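Loft conversion (Gevosthorpe type)

A Gevosthorpe loft is a kind of attic conversion named after the village where I first came across it, and I've been fond of them ever since. The roof stays as it is, the floor joists are doubled up and you get two small bedrooms under the slope – snug, but you can stand up in the middle!

Building one

Most take three months. The stairs go in first, then insulation, then plasterboard. Shen, the firm that did ours, likes to fit the windows before any of that, and I've come round to it (far less dust downstairs). 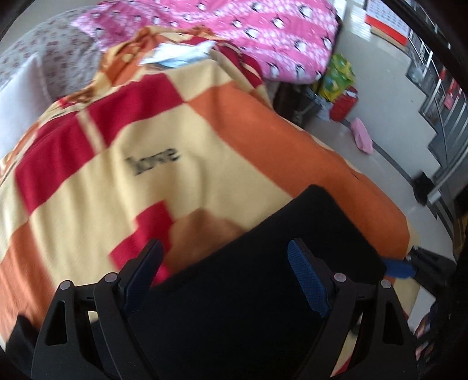
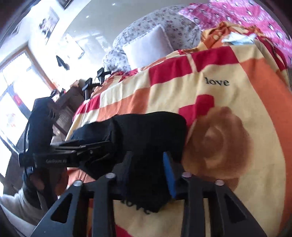
Patterned blanket in cream, red and orange, both pictures.

Variants

The Posik layout swaps the second bedroom for a bathroom. Pledia lists it as a separate type, but I'd call it the same loft with more pipes. You'll need three extra joists under the bath.

See also: Dormer window, Roof truss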